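Ticket 487 – Washer leaves gray marks on towels
Opened by: Simone Trindade
Location: Hatham house, ground floor laundry
Status: Waiting on part

Simone, Tuesday, 8:20 am
Hi all! So the washer is doing it again. I pulled out the white towels last night and two of them had gray streaks along one edge, like somebody had dragged a pencil across them (they went in perfectly clean apart from the usual hand towel stuff). Same thing happened with Ismael's pillowcases last week, but we blamed his black socks for that. No socks this time, I checked! Normal cotton cycle, usual powder, nothing else in there.

Ismael, 9:05 am
Poor socks. Can you run it with nothing in it on the hot setting and then wipe around the rubber with a white rag? Pull the fold open with your fingers and get right down in the bottom part. Also tell me if it smells.

Simone, 12:40 pm
Done, and yuck. The rag came out gray from the bottom of the fold, almost black in one spot, and I fished out a hair tie and a bit of soggy paper. It does smell a little, kind of like a wet basement. The hot cycle ran all the way through with no error, and it drained fine. I gave the drum a spin by hand too and it didn't scrape or catch anywhere, so I don't think there's a coin stuck behind it.

Ismael, 1:15 pm
That's good news about the drum. Wipe the fold again with warm water and a drop of dish soap, dry it off, and leave the door wide open this afternoon. Let me know when that's done, I won't order anything before then.

Simone, 3:30 pm
Okay, wiped twice and dried with an old T-shirt. Door is open as far as it goes.
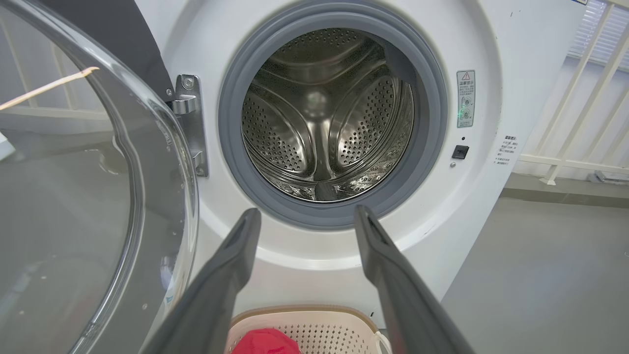

Attachment 1: door open, drum empty, gray gasket all the way around

I still need to go over the glass, there are smudges on the inside of it. The marks are always on the towels that end up by the door, so my money is on the rubber and I'd love a new one if the budget allows – we do 20 loads a week in that thing.

Ismael, 4:10 pm
Thanks, that helps. I'm with you on the gasket. Andrade can get one for 70 plus delivery, and Kristóf says he'll fit it. I've asked them to hold one. Until then please wipe the fold after the last load and keep the white towels for the upstairs machine.

Simone, 4:25 pm
Will do! I've put a note on the shelf and a rag next to the powder. Leaving this open till the part comes.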